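Craft room check - my notes as I went round

I do this one every February before the small-games sessions start up again, and Emmett Haddad has asked me to write proper comments this time instead of just ticks. So, comments!

Tabletop covering - OK, with a note. White paper, lots of sheets taped together, and the seams overlap. It creases a bit, which I can live with. Run your palm along every seam and press down any tape that lifts, as sleeves catch on it.

Loose sheet with the four squares - OK. Please tape the corners if little ones are about. It slides on the paper underneath and then everyone leans over to grab it.

Small red balls - needs care. They're small enough to worry me with under-threes, so they stay off the table for the toddler hour, full stop. Any that are chipped go in the bin. Have a look under the radiator too (I found two there last year and a very old raisin).

Open black box - OK. Balls live in it when they aren't on a square. Check the edges for nicks and make sure it sits flat and doesn't rock.

Marker pens - OK. Caps on! Two were drying out so I've put Retodis refills on the order.

Floor and walkway - FAIL, then fixed. Someone had left the folding trolley half across the door. Moved it to the Eren cupboard - it must stay there.

Sockets and leads - OK. Nothing to trip on by the window side. Shih-chieh Lam is replacing the cracked faceplate near the sink, so leave that one switched off until he's been.

Storage - the spare paper is one box of 2,000 sheets, bottom shelf only. It's heavy, so bend your knees or fetch somebody.

Next check is after the half-term sessions. If you re-cover the table before then, initial the sheet on the door and tell me which roll of tape you used, as the cheap one peels by teatime. 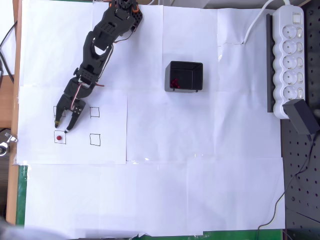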